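Keep the grip in the log

Most arguments about two-arm robot software are arguments about planning. People want to know which planner finds a path, how long it takes, and what it does when the arms get in each other's way. Those are fair questions. I think they get too much of our time, and that the software between the planner and the motors gets too little.

My example is a key. A key is a poor thing to hand to a program. It is thin, it reflects light, and its outline changes completely when it turns. Put it on a ring with a plastic tag and you have three parts that move against each other. A planner wants one rigid body with one position. It will accept that from you without complaint, and the answer it gives back will look fine on the screen.
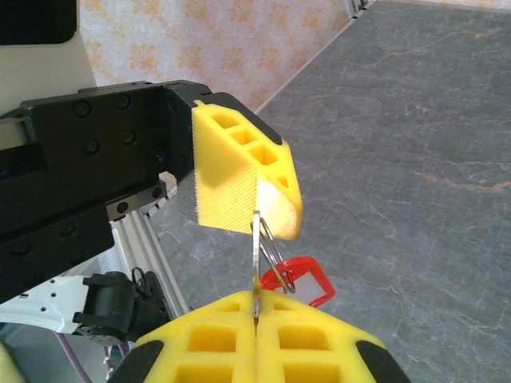 Page last changed: 14 Nov 2023

The usual way to describe a handover in code is as a list of states. Arm one holds. Arm two approaches. Arm two holds. Arm one lets go. I have written that list many times, and for a block of wood it works. The trouble is in the third state, when both sets of fingers may be touching the same thing. For that stretch of time neither arm is free to move as it likes, and a controller that treats them as two separate machines will pull them against each other. The errors are small, but foam pads hide small errors. The pads give a little, the motors push a little harder, and the log says everything is normal.

I kept a notebook of failed runs in April, when I was working with a planning library called Sekow. It covered 26 failures. Only seven of them were planning failures in any useful sense. Most of the rest came from the grip: the program believed the key was held at one angle and it was held at another. The plan was correct for a key that wasn't there.

So my first opinion is that the pose of an object in the gripper should never be stored as a plain fact. It should be stored as an estimate with a time on it, and the time should matter. If the estimate is old, the planner should be refused. This is easy to write. In our code it came to some 400 lines, and a good part of that was tests.

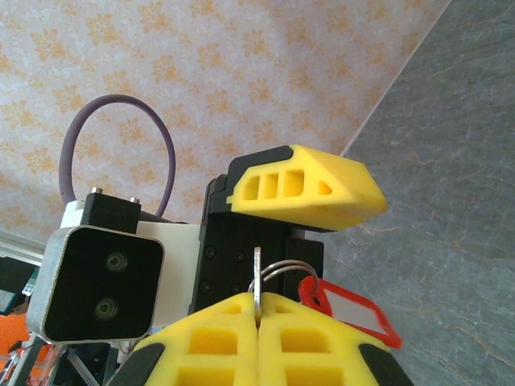
Key upright between the fingertips, with the ring and tag to one side.

The second opinion is about where the estimate comes from. A view from close to the fingers is good at showing how a key is seated in the pads. It is poor at showing where the other arm is, and the gripper itself takes up a lot of the picture. A view from the side of the table has the opposite strengths. Teams like to pick one and tune it until it is good enough, and I understand why: two views mean two calibrations, two clocks and twice as many ways to be wrong. I still think you need both, and that they should be allowed to disagree in public. When the close view and the wide view give different answers, the software should write down both and stop.

Kourosh Rezaei has argued the other side with me. His view is that stopping is a habit of people who don't have to ship anything, and that a good controller should feel its way through a bad estimate. He would put the effort into compliance – letting the arm give when it meets a force – and leave perception alone. He has a point. A compliant arm forgives a lot. But it also forgives bugs, and I would like to find those before the arm learns to live with them. 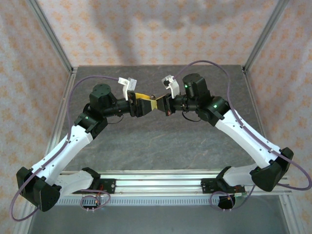 My last complaint is about tools. The simulators I have used draw beautiful arms and almost nothing useful about contact. I can replay run 1729 from any angle and watch every joint, and I can't ask the viewer a simple question such as which gripper the program thought was in charge of the object. That value existed. It was in memory for the whole run and was thrown away at the end.

We added it as one extra column in the log, with the name of the arm in charge, or "both", or "unknown". It is the column I look at first now. "Unknown" shows up more often than I expected, mostly for short periods around a release, and each time it does there is a decision in the code that was made without much thought. I would take that column over a faster planner.

Related items
Why Perkilano dropped its global clock
Notes on moving from Sekow to Zarei
Reading a Kultgate log file
Soft fingers and hard limits
Calibration after a cable change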